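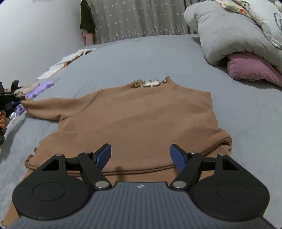
The tan ribbed one, laid out on the bed

Knitwear care > Hang or fold?

marlo_knits
Posted 27 March 2018
Settle an argument for me please. I've got a shelf of jumpers and one short rail, and my sister reckons anything with a rib should never go near a hanger. The tan one is my favourite (lacy bit at the collar, hem goes a bit ruffly) and I've had it on a hanger all summer because I ran out of shelf. I think the body's getting longer but I might be imagining it. Does everyone really fold everything?

purlandpram
Fold! Always fold! Rib is stretchy by design and gravity does the rest. I lost a gorgeous charcoal cardigan that way, it went from hip length to nearly a dress over one winter and the shoulders grew those little horns. Sleeves in, then in half, then on the shelf.

tezza_22
Going to disagree. I've hung fine gauge knits for years – padded hangers, the fat ones – and they're all the same length they were. It's the heavy chunky stuff that drops. If it's a light cotton or acrylic blend I wouldn't lose sleep. What's the label say marlo?

marlo_knits
Label's long gone, I cut it out because it itched. It's light though, not wool I don't think. Brand was Surko if that helps anyone.

purlandpram
Never had a Surko. Measure it tezza, go on. Armpit to hem, write it down, hang it for a month.

tezza_22
Already did it in November with my navy one, smarty pants. 2 mm difference and that could be me holding the tape crooked.

oddsock
You can do both. Fold the jumper in half lengthways so the sleeves line up, put the hanger hook at the armpit, then drape the body over one side and the sleeves over the other. No shoulder bumps and it still goes on the rail. Takes a few goes before it stops sliding off.

marlo_knits
Oooh I like that. Tried it just now and it slid off twice but the third one stuck! Is it bad for the lacy trim though? It's already a bit crumpled.

oddsock
Trim shouldn't be touching the hanger at all. For the crumple I'd hold a steamer near it, don't press it. My Brisance goes too hot for lace so I put a hanky over the top.

purlandpram
I still say the armpit trick leaves a crease across the middle. Rolling is better if you're short on shelf. I get 20 in one Vestwood drawer, standing up on their ends like books.

tezza_22
Twenty jumpers!! In Queensland??

purlandpram
I moved up from Ballarat, leave me alone.

marlo_knits
Ok, rolling the thick ones, armpit trick for the tan one. And I'll measure it tonight before it goes back on the rail, so tezza can have some numbers to argue with.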